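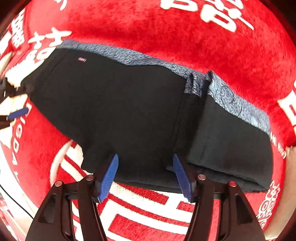 A black garment with a fleece lining, folded on a red printed blanket.

MIRNIA TO RELEASE SECOND ALBUM 'LUKUMAY' IN OCTOBER

Singer swaps the synths for her gran's old songs, and takes them on the road

Hello from all of us at Vistedora! I'm Hamisi Kimaro, I look after Mirnia's records and most of her diary, and I've been sitting on this one since spring, so forgive me if I go on a bit.

Mirnia's second album is called Lukumay and it comes out in October on Vistedora. It has 20 tracks (yes, I did ask her if she wanted to trim it, and no, she didn't). A few of them are barely a minute long, just her and a piano with the pedal creaking, and I'd fight anyone who tried to take those off now.

If you came to her through the first record, Plamora, you'll be expecting big choruses and a lot of keyboards. There are still choruses. But the heart of this one is a bunch of songs her gran used to sing while she was cooking, which Mirnia half remembered and then had to ring round the family to get the rest of. Two of her aunties disagreed so strongly over one verse that she recorded both versions. They're tracks four and eleven, and I'm not saying which auntie I'm backing.

"I was so nervous playing it to my mum," Mirnia told me when we finished mixing. "She didn't say anything for the whole first side and then she asked for it again from the start. I went and stood in the garden."

The first single, Kettle Song, is out now on all the usual services. The video will follow at 6pm on release day, and she'll be online afterwards chatting to fans for as long as her voice holds up.

We're also pressing 1000 copies on vinyl, a double set with the lyrics printed inside and a long note from Mirnia on where each song came from. There won't be a second run this year. People on the mailing list get first go, and last time they went faster than any of us were ready for (sorry again to everyone who got stuck in the queue when the shop page fell over, we've moved to a better one).

And she's touring! It's mostly small rooms, with a four-piece band and her cousin on backing vocals. Dates and tickets will go up on the Vistedora website once the last couple of venues have signed.

Mirnia is free for interviews by phone or video, mornings are best. Advance streams are available to press and radio on request, so drop me a line and tell me who you write for.

Press contact: Hamisi Kimaro, Vistedora

ENDS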